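Mugo Puts Table-Clearing Cell on a Service Schedule, Questions "No Upkeep" Claims

KARNUVDALE, Wednesday, February 4, 2026. Mugo, a service shop for small robot cells, today released its setup and upkeep notes for the Horitz cell, a single robot arm that picks up paper cups and wipes a white table. The notes, numbered 1802, are free to anyone who runs a similar cell. They make no promise that the cell will look after itself.

"We keep hearing that a cell like this can be switched on and forgotten," said Gitau Wanyama of Mugo. "I have yet to meet one. Ours needs its fingers cleaned and its cameras checked, and when those jobs get skipped the picks get worse."

The test layout is plain on purpose. A cup, a little milky coffee and a folded cloth go on the table, and the arm has to deal with them using one gripper.

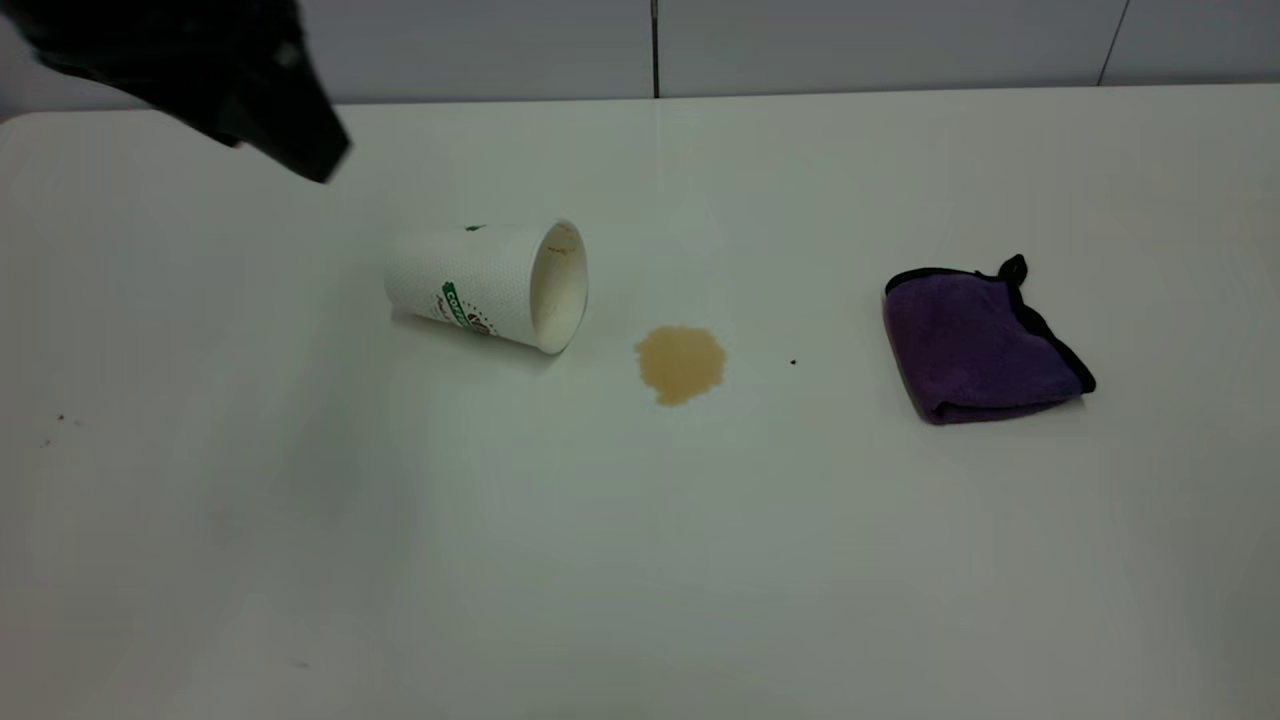 The Horitz cell with a tipped paper cup, a small spill and a folded microfiber cloth on the table.

Mugo asks operators to leave the layout alone between checks. Moving the cloth closer to the gripper makes the cell look better than it is, and the notes say so. They also ask operators to log every failed pick, including the ones that worked on the second try. A log with no failures in it will be sent back with questions.

Most of the work goes into the wrist camera. It rides with the gripper, so a bump to the gripper can move it. A mount that has shifted slightly will still give a clean picture, and this is where Mugo thinks many shops fool themselves. The camera check takes the arm out over the front edge of the table, where the edge line and the finger can be compared with a saved view.
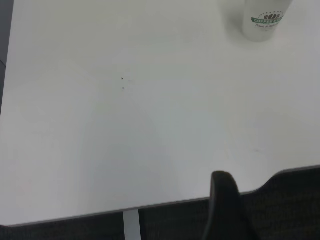

If the two views don't match, the mount is loosened, set again and tightened, and the check is run from the start. Mugo does not accept a software offset as a repair. Wakana Sasaki, who wrote that section, tried offsets in October and found that each one hid a loose screw for a while longer.

The same check is a good time to wipe the table. Small specks on a white top are easy to ignore, and the notes tell operators to write down where they are before cleaning them off. A speck that stays in the same place in the picture after the arm moves is on the lens.

Cables get their own page. Operators are told to follow each one by hand from plug to plug, with the power off, and to look for rubbing wherever a cable bends. The floor beside the table is part of the cell for this purpose, and feet and chairs are to be kept clear of the arm's path.

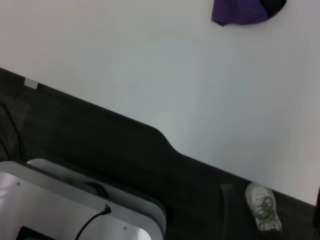

Wrist camera view over the table edge, with a cabled unit on the floor side at lower left.

The full check is due every 30 days or after any bump to the wrist, whichever comes first. Fingers are inspected after every 40 picks. Mugo picked both numbers from its own bench work and does not claim they are right for every site.

Picking a cup from the inside gets a warning as well. Fingers that go down into a used cup can come back with coffee on them, and a paper wall gives under too much force. The notes call for a low grip setting, raised in small steps, and a wipe of both fingertips before the next check.

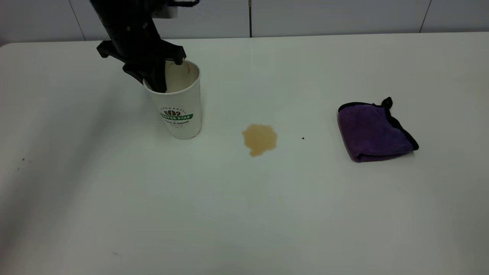
Faraji Rweyemamu said he would want to see the failure logs from a busy site before he believed any schedule, Mugo's included. He added that two people given the same notes will tighten the same screw differently, and that the notes should list a torque value.

Mugo agrees about the torque value and has not settled on one. Until it does, the notes tell operators to mark each screw head with paint and look for movement.

Notes 1802 can be requested from Mugo's Karnuvdale office. Corrections are welcome, especially from shops whose results do not match.

Contact: Esperanza Carretero, Mugo, Karnuvdale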